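Stodero drinks packaging list - read me first

What is in this folder

Stodero is a list of 792 soft drink containers sold in corner shops and small supermarkets, with what the label says about recycling and what the local council says about it. The two often disagree, and I started writing them down because I was tired of being told that the label settles the matter. It doesn't settle much.

There is one main table and one table of notes. Each row in the main table is one container: maker, drink, size, what the body is made of, what the lid is made of, what is stuck to it, and the exact wording of any recycling claim. The notes table holds my arguments with myself. You can ignore it, although the doubtful rows make little sense without it.

Where the rows came from

Most were typed in from shop shelves and from our own kitchen bin. A batch of 66 came from the older Grovik list, which stopped being updated some time ago. I have kept those rows separate under the source column because I don't trust them much. Grovik recorded "widely recycled" as a yes, and I think that is a generous reading of two words that promise nothing about your street.

The Bahrami rows are better. They give the wording in full and leave the judging to whoever reads it. I wish I had worked that way from the beginning.

How the columns were filled

"Body" is what a magnet and a thumbnail can tell you. No laboratory was involved. If a can is marked with a metal symbol I copied the symbol, and if it wasn't I wrote "unmarked", even where any sensible person would guess.

"Claim" is copied letter for letter, spelling mistakes included. Please don't tidy it.

"Council" is what the council website said in August. Sites change, and the one for Zultby changed twice while I was reading it. If you are using this column to decide what goes in your bin, go and check for yourself.

Known problems

There are 31 rows with no size. In eight rows the lid and the body have been swapped, and I know which ones, but the Grovik numbering breaks if I mend them, so they are marked with an S.

Multipacks are a mess. A can bought singly and the same can from a pack may carry different wording, and I didn't notice until well over half the table was done. Treat any pack row as a guess.

I also have doubts about the whole idea of a recycling "score". People have asked for one - usually people who want to put it in a headline. There isn't one here and I won't be adding it.

Using it

Copy it, change it, sell it if you can find a buyer. If you print figures from it, say which version you used. Corrections are welcome when they come with the wording from the container itself. "I'm sure it says" is not a correction.
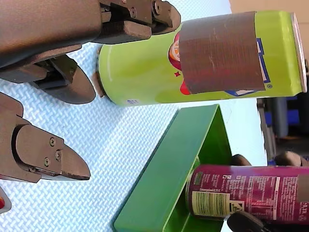 Labels that can't be read get a row of their own kind, and this is where I expect most complaints. The rule is that I record only what is showing. The lime-green can with brown tape wrapped round half of it would go in as "claim: covered", with a note that some red print and a bit of orange and white, citrus-like artwork can still be seen beside the tape. I would not write down a flavour on the strength of that. Tape goes under "stuck to it", the same as a price sticker or a shrink sleeve, and whether a sorting plant minds is a question I have put to three councils - two sent me a leaflet about garden waste and the third has yet to reply.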